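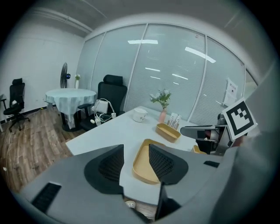

# Keeping a Shared Desk in Good Order

Residents of Greltus House who use the study rooms are asked to leave each desk fit for the next person. The following advice replaces the sheet issued in July and applies equally to a desk at home.

## Daily care

Clear loose papers before wiping. A dry microfibre cloth lifts dust from most painted and laminated surfaces, and a barely damp one will deal with fingerprints. Wipe from the back of the desk towards the front so that crumbs fall where they can be swept up. Spray should go on the cloth and never directly on the desk, particularly near power points or lamp bases.

Pale surfaces show tea and coffee rings sooner than dark ones. A fresh ring generally comes away with warm water and a drop of dishwashing liquid. For an older mark:

1. Mix bicarbonate of soda with enough water to form a soft paste.
2. Spread the paste over the mark with a fingertip and leave it for six minutes.
3. Lift it off with a damp cloth, without scrubbing.
4. Rinse the cloth and wipe again, then dry the surface.

Bicarbonate is mildly abrasive and may dull a high-gloss finish. Test it on an underside or back corner first. Methylated spirits will remove many ballpoint marks but can also strip varnish, and must not be used on timber desks in the Chatzigeorgiou Room.

## Trays and small items

Shallow trays are useful for pens, keys and spectacles, provided each has one purpose. A tray that takes everything soon becomes a second desktop. Empty trays on Fridays, shake out the dust and wash those that can be washed. Unvarnished timber should be wiped only, as soaking raises the grain and may split the joints.

Felt dots under the corners prevent scratching. Those sold in the Clirnard hardware shop come in sheets of 24 and may be trimmed with scissors. Replace any that have picked up grit.

Business cards and appointment cards should be sorted twice a year. Cards that are out of date may go in the paper recycling, except those with a plastic coating, which belong in general waste.

## Cut flowers

Flowers are welcome in the study rooms. Change the water every second day and recut the stems at an angle each time. Leaves below the waterline should be stripped, as they foul the water and shorten the life of the bunch. Keep flowers out of direct afternoon sun and well away from ripening fruit.

A cloudy vase can be cleaned by filling it with warm water and a good splash of white vinegar and leaving it overnight. For a narrow neck, add a spoonful of uncooked rice and swirl. Stand the vase on a coaster or folded cloth, as a damp base will mark paint and timber alike.

## Mugs

Tannin stains inside a mug respond to the same bicarbonate paste. Mugs with printed or gilded decoration should be washed by hand, as repeated dishwasher cycles fade the colour. Mugs left in the study rooms overnight will be moved to the Junum kitchen.

## Supplies

Cloths, bicarbonate and vinegar are kept in cupboard 43 on the ground floor. Please rinse used cloths and hang them on the rail inside the door. Requests for further supplies may be made at the front desk or on extension 417.

*Greltus House Household Office, October 2025*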